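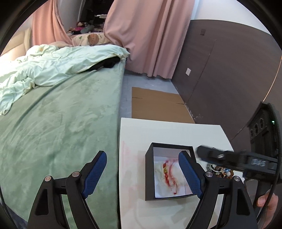
Small open box on the table, black outside, white inside.

**April, morning. Psalter index, second pass**

Carried on with the Rerberg cards. 600 in the set, all keyed now. Each card gives a psalm number, the opening words, the hour at which it is said and any refrain. Typing errors are low and mostly in the refrains.

The main fault is numbering. Rerberg follows the Greek count and Kurtuluş follows the Hebrew, so from Psalm 10 onwards the same text sits under two numbers for most of the book. Last time I shifted everything by one with a single rule. Wrong in four places:

- Greek 9 = Hebrew 9 and 10
- Greek 113 = Hebrew 114 and 115
- Hebrew 116 = Greek 114 and 115
- Hebrew 147 = Greek 146 and 147

Replaced the rule with a lookup table, one row per psalm part. Slower to write, easier to check. Original number stays in its own column and must not be overwritten. Hebrew number goes in the new column, used for sorting only.

Re-ran the match against Kurtuluş. 15 cards still unmatched. Went through them by hand:

- 7 have a canticle entered as a psalm. Moved to the canticle sheet.
- 2 have no number at all, opening words only. Both open "Have mercy on me, O God", so could be 51, 56 or 57. Left blank with a query flag. Do not guess from the hour.
- The rest are spelling differences in the opening words. Fixed in the match key, left alone in the transcription.

Verse numbers are a separate job. Kurtuluş counts the psalm title as a verse where it is long enough and Rerberg never does, so 51 is out by two all the way down. Not touching this until the psalm numbers are signed off.

**Afternoon**

Tried the Telto export so that the evening prayer group can print from the index. Line breaks at the half-verse survive. The asterisk marking the pause does not: Telto reads a pair of them as italics and swallows both. Swapped to a raised dot in the export only. Prints cleanly, but the dot is faint at the size used in the booklets. Try one size up before changing the character again.

The Indari booklet has the doxology after each psalm except on the days when it is dropped. Index has no field for this. Added `gloria` (y/n/blank). Blank means not stated in the source, so please don't fill it with n.

To do:

- [ ] verse offsets, start with 51
- [ ] check the doxology field against Indari, compline first
- [ ] second reader for the canticle sheet
- [ ] old shift rule still in the backup copy, delete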